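Informe de avance, segundo periodo
Proyecto Firlow: dotación y normalización del montaje de mesa
Destinatario: Glenys Beddoe, responsable de seguimiento, fondo Wynne
Responsable técnico: Ieuan Pugh
Fecha: 2 de marzo de 2024

1. Objeto del informe

Se presenta el estado de las tareas previstas para el segundo periodo: recepción del menaje, definición de la disposición de cada servicio y registro de los montajes. Las desviaciones respecto del plan aprobado se recogen en el apartado 4.

2. Menaje y mobiliario

El pedido a Jukwood se recibió completo. Comprende platos, mantelitos individuales, cubiertos y portacubiertos. Las piezas se almacenan en la sala de Clallell, separadas por tipo, y se revisan antes de cada serie. Se han retirado 15 platos por desconchados en el borde; la reposición se ha solicitado con cargo a la misma partida.

Se mantiene la mesa rectangular de madera clara sobre suelo de moqueta gris. No se considera necesario sustituirla. El mantel completo que figuraba en la memoria inicial se ha descartado, dado que se desplazaba al retirar los platos y obligaba a recolocar el servicio entero.

3. Disposición del servicio

La disposición adoptada parte del mantelito, que fija los límites de cada puesto. El plato se coloca primero y los cubiertos se toman después del portacubiertos de rejilla, situado en el centro de la mesa para que quede accesible desde cualquier puesto. El orden de trabajo es el siguiente: mantelito, plato, tenedor, cuchillo, comprobación de la alineación. Una vez comprobado el puesto, se recoge en orden inverso.
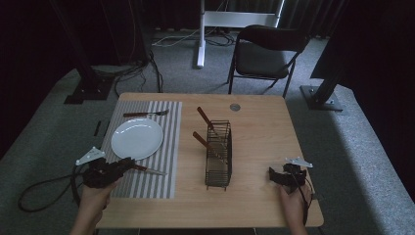 Unidad de Menaje y Montaje de Sala, Clallell

Montaje de un puesto con mantelito de rayas grises y blancas. El tenedor está en horizontal por encima del plato, con el mango a la izquierda, y el cuchillo se sitúa en la zona inferior del mantelito. Quedan dos utensilios en el portacubiertos.

La posición horizontal del tenedor difiere de la colocación lateral habitual. Se adoptó para reducir la anchura ocupada por cada puesto y se mantendrá hasta que finalice la comparación entre ambas variantes. Los cubiertos de mango oscuro se distinguen bien sobre el mantelito, por lo que se ha desestimado la compra de un segundo juego.

4. Ejecución y desviaciones

Se han registrado 754 montajes de los 1,000 previstos para el conjunto del proyecto. El registro incluye variante, orden de colocación e incidencias. Las incidencias más frecuentes son el giro del mantelito al apoyar el plato y el enganche de los cubiertos en la rejilla cuando se introducen cruzados. Para la segunda se ha modificado la instrucción de recogida: los cubiertos se devuelven de uno en uno, con el mango hacia arriba.

La desviación acumulada en el calendario es de dos semanas y corresponde a la recepción del menaje. No afecta al presupuesto.

5. Próximo periodo

- Completar los montajes pendientes.
- Cerrar la comparación de las dos posiciones del tenedor.
- Probar un mantelito con base antideslizante.
- Redactar la ficha definitiva de montaje y recogida.

La entrega de la ficha sigue fijada para julio. Se solicita al fondo la conformidad con el cambio de mantel por mantelitos individuales antes de tramitar el siguiente pedido a Jukwood.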